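So I've given up coffee after 2 p.m., and I have opinions about it.

It started in June, when I was lying awake at four in the morning mentally rearranging the garage. My friend Vittoria told me to just stop drinking the stuff after lunch. I laughed at her, because I'd been having a big mug at five every day for 20 years and slept like a log for most of them! 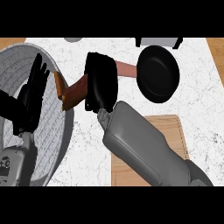 The first week was rough. I had a headache by dinner and I was snippy with everyone, including the dog. I tried a minty tea called Lusto (fine, a bit like toothpaste) and then plain hot water with lemon, which I've come to like more than I'll admit to Vittoria.

Day 28 was yesterday and I slept right through till the alarm – twice this week now. The garage is still a mess, though.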